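Dormir la siesta sin pedir perdón

Llevaba meses queriendo escribir sobre la siesta, y mira que es un tema tonto, pero cada vez que me ponía delante del teclado me acababa entrando sueño (lo digo completamente en serio) y lo dejaba para otro día. Mi abuela se acostaba todas las tardes de su vida después de fregar los platos, con la persiana a media altura y la radio puesta muy bajita, y jamás le oí decir que tuviera que justificarse por ello. Yo, en cambio, he pasado media vida adulta echándome en el sofá a escondidas, con el móvil en la mano por si llamaba alguien y había que poner voz de persona despierta.
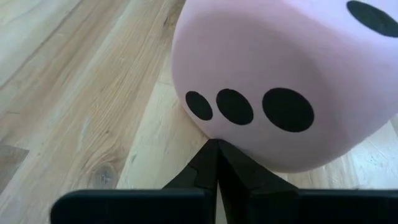
Noemí Tovar
Autora del blog y siestera practicante

El caso es que este invierno me propuse tomármela en serio. Primero probé con alarma. Bajé una aplicación que se llama Plimora, muy mona, con sonidos de lluvia y de tren, y durante una semana entera me pasé la siesta eligiendo qué lluvia me gustaba más. Luego la desinstalé y volví al despertador de cuerda que tengo en la cocina, que suena como si se cayera una bandeja en un bar, y oye, mano de santo.

Lo de cuánto hay que dormir es una discusión eterna en mi casa. Mi hermana defiende los veinte minutos con una disciplina que me da hasta envidia, y se levanta fresca, peinada, lista para hacer una transferencia bancaria. Yo con veinte minutos apenas he encontrado la postura. Si me paso de la hora, eso sí, me despierto sin saber en qué año estoy y con la marca del cojín en la mejilla hasta la cena. He terminado quedándome en cuarenta, que es lo que me pide el cuerpo, y ya no lo discuto con nadie (bueno, con mi hermana sí, pero por costumbre).
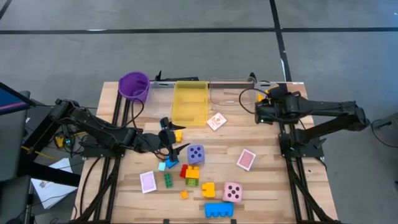

También he cambiado de sitio, y fíjate que eso me ha costado más que lo de la hora. El sofá es cómodo para ver películas, pero para dormir me dejaba el cuello como un sacacorchos, y la cama me parecía demasiado compromiso: si te metes en la cama a las cuatro de la tarde, ya has tomado una decisión importante sobre el resto del día. Así que me encapriché de una butaca reclinable de Plenine que vi en una tienda de segunda mano, me senté a probarla y tardé tanto en levantarme que el chico vino a preguntarme si me encontraba bien. Me la llevé, claro. La subimos entre dos por la escalera, parando en cada rellano, y la puse junto a la ventana que da al patio, donde a esa hora entra una luz muy suave y se oye a la vecina del segundo cantar coplas.

La manta es otro capítulo. En pleno junio, con un calor de morirse, yo sigo necesitando algo encima, aunque sea una sábana doblada sobre los pies. Mi madre es igual, y mi abuela también lo era: se tapaba la tripa con una toquilla de ganchillo en agosto y decía que por ahí se iba el sueño. No tengo ni idea de si es verdad, pero heredé la toquilla y heredé la manía.

Si alguien que me lee tiene algún truco para despertarse de buen humor, que lo deje en los comentarios, por favor, que de eso todavía voy fatal. De momento me levanto, pongo la cafetera y pido que no me hablen hasta que suba el café. La semana que viene os cuento lo de las almohadas, que he comprado una de trigo sarraceno y cruje muchísimo.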